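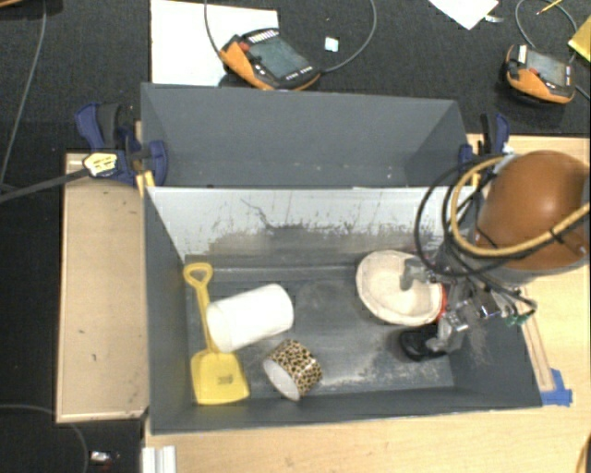
Page last changed: September, late evening

I have been meaning to sort out the grey bins for most of the summer. They are the plain rectangular sort, bought second-hand from Gridell when the shop was clearing its stockroom, and the insides were scratched to bits before I got them. I don't mind that. What I mind is that everything without a home ends up in them.

The front one is down to a handful of things now. The yellow toy shovel stays, as it goes to the beach with us and the handle is still sound. The leopard-print tape was for wrapping presents. It is too loud for most people I know, but I will use it up on parcels. The white cylinder can go under the sink with the other containers.

I did try washing the bin with warm water and a drop of washing-up liquid. The dust came off and then came back within a fortnight, and the scuffs on the floor of it are there for good. The far wall is the worst. I looked at paint for plastics, but the tin I wanted was 38 and the bin cost me a lot less than that.

Leonidas Triantafyllou wrote to ask if lining the bottom with an offcut of carpet would help. It might stop things sliding about. I have plenty of black matting left, so I will cut a piece this week and see how it sits.

The second bin is next. I expect it to take around 20 minutes.

Recent posts
Shelf brackets, second attempt
Moving the Obradović cupboard
What I kept from the Flastov house
Re-gluing a chair leg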